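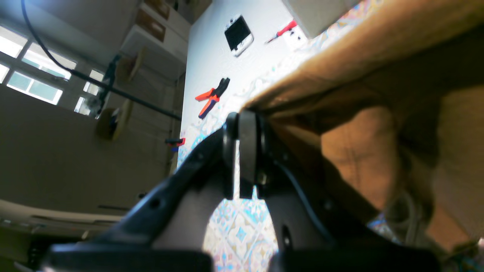
4.1 Preparing the work surface

The Dirnari sorting method uses one table for all small household work: boxing up, minor repairs, and the folding of clothes. The table must be cleared between one kind of work and the next. Items left over from the previous job are the usual cause of marked cloth and lost parts. A phone and a small red-handled screwdriver on a white tabletop, with a cardboard box close by, are typical of a surface that still has to be cleared. Both items go into the small-items tray before any cloth is laid or any garment is brought to the table.

Carry out the steps in this section in the order given. The tray is supplied with the Utance folding set; the cardboard box is not supplied.

1. Remove phones, chargers and cards from the tabletop and place them in the small-items tray.

2. Remove hand tools. Screwdrivers are placed in the tray with the tip pointing away from the handle side of the tray.

CAUTION: Do not leave a screwdriver under the tablecloth. The tip can pierce the cloth when a garment is pressed flat.

3. Check the tabletop for loose screws and staples. Wipe the surface with a dry cloth, working from the far edge towards you.

4. If the surface is sticky, wipe it with a damp cloth and leave it to dry before going on.

5. Move the cardboard box to the floor beside the table, open side up. Leave a gap of 40 cm between the box and the table leg.

Note: The box may stand on either side of the table. Left-handed users generally find the left side easier.

4.2 Laying the cloth

A tablecloth is used for all folding work. It stops light fabrics from sliding and keeps buttons and rivets off the tabletop. Any flat woven cloth is suitable. Cloths with raised embroidery should not be used - the stitching leaves an impression in soft fabrics.

1. Unfold the cloth and lay it with the printed side up.

2. Pull the corners until the cloth lies without ridges. An overhang of 8 cm or more on each side is recommended.

3. On a cloth with a diagonal pattern, use the lines of the pattern as a guide when squaring the hems. On a plain cloth, use the edge of the table.

4.3 Folding trousers

Trousers are brought to the table one pair at a time. Empty the pockets before starting.

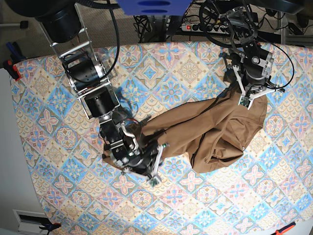

Figure 4-2. Brown trousers on a patterned cloth, crumpled in a loose heap.

1. Place the trousers on the cloth. It does not matter how they fall.

2. Find the waistband and turn it towards you. Where the legs are bunched over each other, take hold of the end of one leg and draw it out along the table. Repeat with the second leg.

CAUTION: Do not pull on a belt loop or a pocket edge to free a trapped leg. Lift the upper layer of fabric first.

3. Fasten the button at the waist and close the zip.

4. Lay one leg exactly over the other, with the seams together. Smooth the fabric from the waist down to the hem with the flat of the hand.

5. Fold the pointed part of the seat inwards so that the edge is straight.

6. Bring the hems up to the waistband, stopping 2 cm short of it.

7. Fold in half once more and place the trousers in the box with the rounded edge upwards.

Note: Deep creases will not come out by smoothing. Set the garment aside for ironing and do not put it in the box.

Note: For heavy trousers, leave out step 7 and store the garment flat. Some 134 garment types are listed with their folds in Appendix B.

4.4 After use

Shake the cloth out and fold it with the printed side inwards. Return the contents of the small-items tray to their usual places - the tray is not intended for storage. Check under the table for buttons.

If the cloth has slipped during use, fit the Ballia corner clips (sold separately) before the next session. The clips are suitable for tabletops with a straight edge only.

Section 4 revised Nov 2, 2025. Text: Mirela Miranda. Checked: Sang-wook Myung.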